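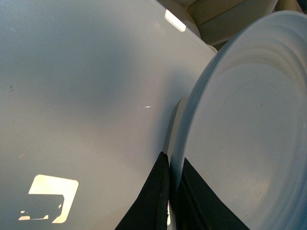

January, Trakier bench, afternoon

Back on the chore list. The question from Robles is still whether an arm can do the small kitchen jobs without someone standing over it. My answer so far is some of them, slowly.

Thin rims first. Coming in from the side is fine as long as both pads are square to the edge. When the rim sits tight against something else there is very little room for the outer finger, and I would not trust the Sirnutbridge planner to find that gap by itself. Set 3 mm clearance as the minimum for now.

Food is harder. Cake gives under the pads and a person allows for that without thinking. The arm has to be told.
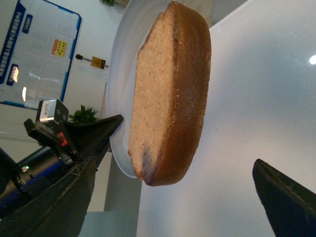 Slice on its edge on the white plate, fingers either side.

To do:
Drop closing force for cake, try 2 N
Ask Cledau for softer pads - the stiff ones mark the crumb
Log 100 rim grasps before changing anything else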